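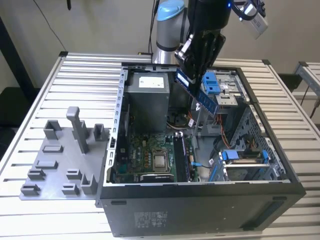

# Ticket 453: Front office PC at Cornelthorpe restarts on its own

**Status:** Closed
**Priority:** Normal, raised to High on second report
**Site:** Cornelthorpe branch, front office
**Affected software:** Plirkik (booking and invoicing), Marwat (print queue)
**Opened:** July

## Original report

Front office PC restarts by itself, mostly in the afternoon. No warning. Screen goes black, then the startup logo comes up, then the login page. When Plirkik is opened again it says the booking file is locked by another user and won't let anyone in until the lock clears. We lose whatever was being typed. This has happened four times this week. Please can someone look at it before month end, as invoices have to go out.

Also the printer has started printing the same invoice twice. Not sure if related.

## Log

**9:10 a.m.** Ticket picked up. Called the site. Confirmed the PC is on and working. Asked them to write down the time of each restart and what was open on screen. They are going to keep a sheet by the keyboard.

**9:25 a.m.** Connected remotely. Event log shows Kernel-Power 41 entries for each restart, no bugcheck code, no dump files. So Windows is not recording a crash, it is just losing power or being reset. Disk health reads fine. Free space fine. Updates current, none installed in the week before the trouble began.

**9:40 a.m.** Checked that automatic restart on system failure was turned on. Turned it off so that if there is a blue screen it will stay up and someone can read it.

**10:05 a.m.** Plirkik lock: the program writes a small lock file next to the booking file when it opens and removes it when it closes. After a restart the file stays behind. The server gives it up after 30 minutes, which matches what the site says about the wait. Wrote a shortcut on the desktop that checks whether any session is open and, if none is, deletes the lock. Tested with the site on the phone. Works.

**10:20 a.m.** Double printing: Marwat was set to resend any job that doesn't get a "done" reply. After a restart it resends the last one. Changed resend to "ask first." That should stop the duplicates regardless of what is causing the restarts.

**2:50 p.m.** Site called. Restarted again at 2:41. Plirkik, email and a browser open. No blue screen seen. Shortcut cleared the lock and they were back in within a couple of minutes. Priority raised to High.

**3:05 p.m.** Asked what else is on the same outlet. Answer: PC, monitor, label printer, desk fan, and a portable air conditioner that was brought in when the weather turned. All on one power strip under the desk. Asked them to move the air conditioner to the outlet on the far wall. They can't today, the hose doesn't reach the window from there.

**3:15 p.m.** Agreed to leave the air conditioner off until tomorrow as a test. Site not happy about this but willing.

### Next day

**8:30 a.m.** No restarts overnight, but the PC was idle, so this doesn't tell us much.

**12:15 p.m.** No restarts this morning. Air conditioner still off. Fan on.

**1:40 p.m.** Restart at 1:33 with the air conditioner off. So the load on the strip is not the whole story. Asked the site to unplug the PC from the strip and plug it straight into the wall. Done while on the phone.

**1:55 p.m.** Looked at the temperature log I left running yesterday. Processor temperature steady and well under the limit right up to the last reading before the restart. Not a heat problem as far as I can tell from this.

**4:45 p.m.** No further restarts since the move to the wall outlet. Leaving it like this. Air conditioner to go back on tomorrow so they can work in comfort, still on the strip, PC on the wall.

### Day three

**11:00 a.m.** Nothing to report.

**3:30 p.m.** Nothing to report. Site says the air conditioner has been on since opening.

**3:50 p.m.** Site sent a note that the power strip clicks when you move the plug nearest the switch. Told them to take it out of use now and not to put the air conditioner or anything else on it. The air conditioner goes directly into the wall. They are buying a longer hose kit. The fan and label printer can go on the spare strip from the supply closet.

**4:10 p.m.** Checked the label on the spare strip with them over the phone. It's a Corkisent one, same as the ones in the other branches, and the rating is fine for a fan and a label printer. Asked them to write NO HEATERS OR AC on it with a marker.

### Day four

**9:00 a.m.** Ran a memory test overnight to rule it out. 5 passes, no errors. Should probably have done this on day one.

**9:20 a.m.** Ran the disk check on the volume that holds the local Plirkik cache. It found and fixed a couple of index entries, which is what I'd expect after that many hard stops. Rebuilt the cache from the server. Took 17 minutes. Site used the laptop while it ran.

**9:50 a.m.** Compared the booking totals on the server with the totals in the rebuilt cache. They match. Two bookings from the first day were missing on both sides. These were being typed when the PC went down and were never saved. Site has the paper slips and will enter them again.

**10:30 a.m.** Site asked whether Plirkik can save more often. There is a draft setting, off by default, under Options > Editing > Keep drafts. Turned it on for the front office login. It saves a draft each time you move to another field. Drafts are not bookings and don't show on the calendar until you press Save, so please don't rely on them to hold a slot.

### Week after

**10:15 a.m.** Called to check. No restarts since the PC came off the old strip. No duplicate invoices. Month end run finished and sent.

**10:25 a.m.** Site reports that Marwat now asks "Resend last job?" every morning when they log in. The prompt shows up because the PC is being shut down while the label printer is already off, so the last job never gets its reply. Pressing No is safe. If the prompt is annoying, turn the label printer off after the PC instead of before.

**10:40 a.m.** Turned automatic restart back on. Removed the temperature logger.

## Cause

Worn contact in the power strip under the front office desk. The air conditioner may have helped wear it out but the restarts continued with it off, so it was not needed to set them off. PC, Windows and Plirkik were not at fault. The lock message and the double invoices both followed from the restarts.

## Changes made

- PC plugged directly into the wall
- Old strip taken out of use, to be thrown away and not put back in the closet
- Air conditioner on its own outlet
- Plirkik lock shortcut added to the desktop
- Plirkik drafts turned on for the front office login
- Marwat resend changed from automatic to ask first
- Local cache rebuilt

## If it happens again

1. Write down the time and what was open.
2. Note whether the monitor light went off too. If it did, the problem is likely in the outlet or the building supply. If only the PC went off, look at the PC's own cord first.
3. Push the power cord in firmly at the back of the PC.
4. Use the "Clear Plirkik lock" shortcut. If it says a session is open, check the laptop and the back office before calling.
5. Say No to the Marwat prompt unless you know the last page did not print.
6. Reply to this ticket so that it reopens. Please don't start a new one, the history is useful.

## Still open elsewhere

The request for a small battery backup for the front office has been moved to the purchasing list. The other desks at Cornelthorpe have strips of the same age as the one that failed and should be looked at on the next site visit. Separate ticket raised for that.

**Site reply, 11:05 a.m.:** Fine to close. The hose kit came and it fits. Can the lock shortcut be put on the back office PC as well?

**11:20 a.m.** Added to back office PC. Closed.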